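Eval notes, Trandine hand-held gripper kit, January, bench 3

Kit is on loan from Radulović. Quote is 2259 for the pair, cables and top plates included, spare finger pads extra. Task for this round: soft goods in and out of the perforated basket, two-handed, one green item only. Started 15:00.
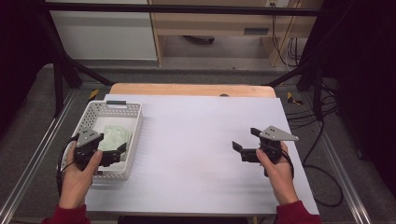
Grip force feels linear through most of the trigger travel. Dead band at the start is larger than the sheet says. Left unit needed its zero set twice. Logged 43 episodes before the break, three discarded for dropped sync. Cable exit on the underside is badly placed for low work. Asked Eltlow whether they sell a right-angle lead.
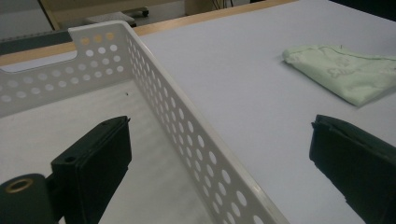

Lejla Delić says the sync drops are a hub problem and the Purnville site lost them after moving each gripper to its own port. Will try that before writing it up as a fault.

Pads next. They hold well on thick folds and slip on a single layer.

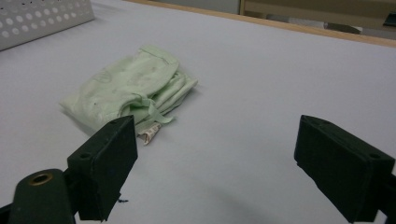 Pad wear is the open question for the purchase. Radulović gives no replacement interval, and Blagoje wants a number for the budget. The light scratches on the right finger go in as the baseline for this set; recheck after about 15 hours of use. For the single-layer grasps, the strap and the care label are the obvious targets. Add both to the protocol, strap first.

To do: separate ports, rerun zero on left, send Azra the log.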